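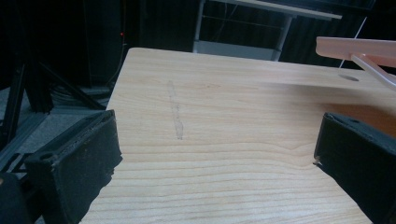 Astuces d'atelier : entretenir la table et la pince quand on enregistre des gestes à la main

J'ai longtemps cru que le ménage et la recherche étaient deux métiers séparés. Et puis on a monté chez Orkusik le projet Triddale, où l'on apprend à un bras robotisé à ranger et à essuyer un plan de travail à partir de gestes humains filmés avec une pince tenue à la main, et je me suis retrouvée à lire des forums sur l'entretien du bois jusqu'à minuit passé ! Comme on me demande souvent mes petites recettes (surtout les collègues de Clinddale, qui démarrent leur propre table), je les mets ici en vrac.

Pour commencer, le bois clair. C'est joli, c'est agréable sous la main, et ça marque au moindre coup de crayon. Nous avions la mauvaise habitude de tracer au crayon la position de départ des objets, puis de gommer. Arrêtez ça tout de suite. La gomme étale le graphite dans le fil du bois, et on récupère une ombre grise qui reste des semaines. Un bout d'adhésif de masquage fait très bien l'affaire, à condition de le retirer le soir même. S'il y a déjà une trace, essayez d'abord une gomme mie de pain, en tapotant sans frotter, puis un chiffon en microfibre à peine humide, toujours dans le sens des veines. Je garde le papier de verre fin pour les cas désespérés, et je préfère encore une trace à une zone trop blanche au milieu du plateau.

Parce que oui, le modèle regarde la table ! C'est le résultat le plus bête et le plus utile de toute notre étude. On a enregistré 519 démonstrations, réparties en 3 séries : une sur plateau laissé tel quel, une sur plateau nettoyé avant chaque prise, une où l'on changeait la table d'orientation de temps en temps. La politique entraînée sur la série bien propre était très à l'aise sur une table propre et complètement perdue dès qu'il y avait une tache (elle allait essayer de l'attraper, la pauvre). Celle qui avait vu des orientations variées s'en sortait le mieux. Ma conclusion de ménagère : nettoyez ce qui colle, ce qui gratte et ce qui laisse du gras, et pour le reste, fichez la paix à votre bois. Un peu de variété dans les images vaut mieux qu'un plateau de magazine.

Côté produits, j'ai tout essayé ou presque. Le vinaigre blanc, je l'évite sur le bois nu, ça finit par le ternir. Le savon noir très dilué passe bien, avec un chiffon essoré à fond, et on laisse sécher avant de relancer les prises. Surtout pas de cire brillante : les reflets changent avec l'angle de la caméra et on ne comprend plus rien aux images. Si vous tenez à protéger, prenez une finition mate et testez-la dessous. 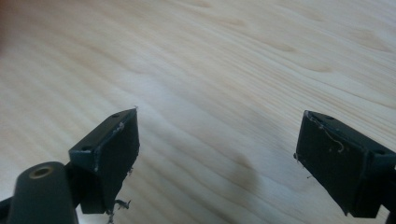 Les doigts de la pince, c'est l'autre nid à poussière, et c'est là que j'ai perdu le plus de temps. Tout ce qui traîne sur un plan de travail finit par s'y accrocher, et comme la caméra est montée juste derrière, chaque peluche revient dans toutes les images. Les nôtres sont noirs, alors le moindre fil clair saute aux yeux : il y en a un tout bouclé sur le haut du doigt droit, et quelques fibres qui pendent sous celui de gauche. Pour déloger ça, j'utilise une brosse à dents souple, à sec, puis une pince à épiler pour ce qui résiste. Le rouleau adhésif à vêtements, j'en suis revenue, il arrache plus qu'il ne nettoie.

Est-ce que ces peluches gênent l'apprentissage ? J'ai posé la question à Aled Griffiths, qui s'occupe de l'entraînement, et il m'a répondu : « Une peluche qui reste, le réseau l'oublie. Une peluche qui disparaît au milieu d'une série, il la remarque. » Depuis, je brosse les doigts entre deux séries et jamais pendant. Pour les vis, même rythme : je passe la clé toutes les 40 prises, un petit quart de tour si ça a pris du jeu, sans forcer dans les pièces en plastique.

Encore deux bricoles. Les câbles : enroulez-les souplement et gardez le tas à l'écart de vos pieds, un velcro vaut tous les colliers de serrage du monde (on le rouvre sans ciseaux). Et la lumière ! Toujours la même lampe, au même endroit, avec un repère au sol. Les nuages ont flanqué par terre toute une matinée de prises en janvier, avant qu'on se décide à fermer les rideaux.

Mon rituel complet prend 60 secondes une fois qu'on a la main : un coup de chiffon dans le sens du bois, un coup de brosse sur les doigts, un essai d'ouverture et de fermeture à vide, une note dans le cahier si quelque chose a changé. Le cahier, j'y tiens. Quand on a comparé nos résultats avec ceux de la table Derese, l'écart venait d'un changement de chiffon que j'avais griffonné en bas d'une page (l'ancien laissait un film gras, et les objets légers glissaient davantage).

Si vous avez une méthode douce pour le graphite incrusté, je suis preneuse, la mienne demande encore beaucoup de patience.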